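Ticket 401 - drying rack in laundry room sagging / clips coming off
Status: open, waiting on parts
Location: Farahani House, laundry room, ground floor
Opened by: Sawsan Haddadin
Assigned: Tarek Sfeir

8:10 am, Sawsan H.
The white plastic rack is leaning again. Put two towels on one side and the whole top tips that way. Also a clip came off in my hand yesterday, found the little spring under the dryer. Can someone look before the weekend load, everybody on the second floor uses this thing.

8:55 am, Tarek S.
Got it. Which rack, the Lekus or the older one by the window? And is it the legs or the top part that moves?

9:20 am, Sawsan H.
Lekus. Legs feel fine. Top part. It clicks when you push on it.

11:40 am, Tarek S.
Went down. Notes so far:

- legs locked, feet flat, floor OK
- wiggle is at the joint where the upright post goes into the main bar. Pushed it in hard, got a click, held for maybe a minute, popped back out
- clips: most OK. One missing (Sawsan's), one with a bent spring, took that one off
- didn't take the rack apart, there was laundry on it and I'm not going to dump somebodys jeans on the floor

Still have to match the bar with the parts sheet. I think we got sent the wrong post last time.

1:15 pm, Mwajuma M.
Photo attached. Jeans still there, I left them.

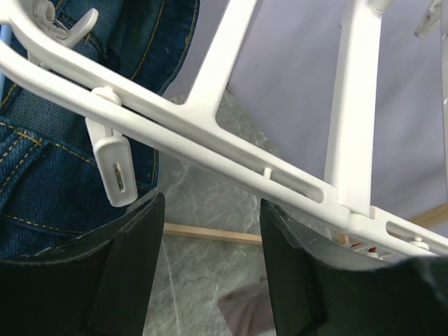

Main bar and clip, jeans at left. Slots and pegs are on the bar toward the right.

1:30 pm, Tarek S.
Thanks, useful. Long slots plus the small pegs = the newer bar. The post we were sent in July is for the old bar, I'm pretty sure. Would explain the click and pop. Checking with Estari, they do our parts.

Clip type matches too: white body, thin metal band through the slot in the middle. Hangs off a round knob. So we need that kind, not the clothespin kind in the drawer. Please nobody put clothespins on the knobs, the knobs snap.

2:05 pm, Ayman B.
Those are my jeans, sorry. Moving them at 3. Can I still use the rack tonight?

2:10 pm, Tarek S.
Light stuff only. Shirts, socks. Spread it on both sides. No denim, no towels, no bath mats. Heavy things go on the older rack or in the dryer on low.

2:50 pm, Tarek S.
Estari called back. Confirmed wrong post. Right one is in stock, they'll send it with 3 clips. No charge for the post, clips are on us. Told them to put it to Nabil's attention at the front desk becuase I'm at the other building in the mornings.

3:25 pm, Nabil F.
OK will sign for it. Do you want the old post back in the box to them?

3:30 pm, Tarek S.
Yes. Bag it, write 401 on the bag. Don't pull it out of the rack before the new one is here or the top has nothing holding it up.

4:40 pm, Sawsan H.
Someone hung a wet comforter on it. I took it down. Can we get a sign??

4:45 pm, Tarek S.
Sign going up tonight. LIGHT ITEMS ONLY, RACK BEING FIXED.

To do:
- swap post when it arrives (Tarek)
- new clips on, check every knob for cracks
- load test w/ damp towels, both sides, leave overnight
- toss bent clip
- close ticket if no sag next day

Farahani House Maintenance Desk | Contact the front desk for urgent repairs | All rights reserved | Back to top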